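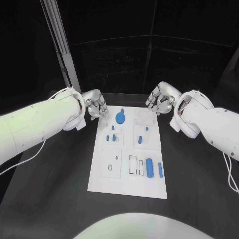

The white board with its blue parts, on the gray table.

Parts boards: first sets ready in April

The Flusa parts board is nearly done. It is a flat white board with outlines and recesses marked on it, and a set of blue parts to go with them. The big round one shaped like a gear is the part most people reach for first.

We settled on blue for all the parts after trying a mixed set at Hirkari. With several colors, people sorted by color and paid no attention to the shapes. One color on white makes them look at the outlines.

The small pegs are still the weak point. They are easy to lose, so each set will ship with 4 spares in a paper envelope. Muvo is printing 300 instruction cards. Please check your copy against the board before passing it on - the first proof had two outlines switched.

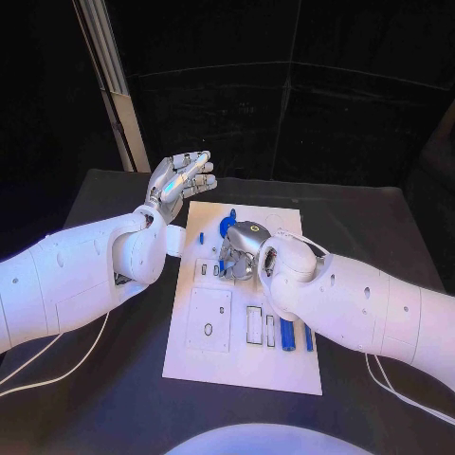 Tehrani wrote back to ask if the outlines could be darker, as the round ones are hard to find under evening lights. We have asked for a test board with a heavier line and will pass it around when it comes.

Orders close when we reach 20 sets. Quote item 1234 and say if you want the storage bag, which is extra.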